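Jonda project, progress report to Plovberg, November 22, 2024
Prepared by Abla Mansour

Collection with the hand-held gripper reached 2506 demonstrations, of which 147 were rejected for tracking loss.

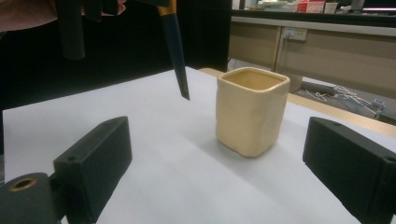 Grasp width prediction remains the weakest part of the method. Mean error fell after retraining in May but is still too high on uneven shapes. The cream ceramic cup, with its square mouth and softly bulging sides, belongs to that group. We will add 17 objects of this type and retrain.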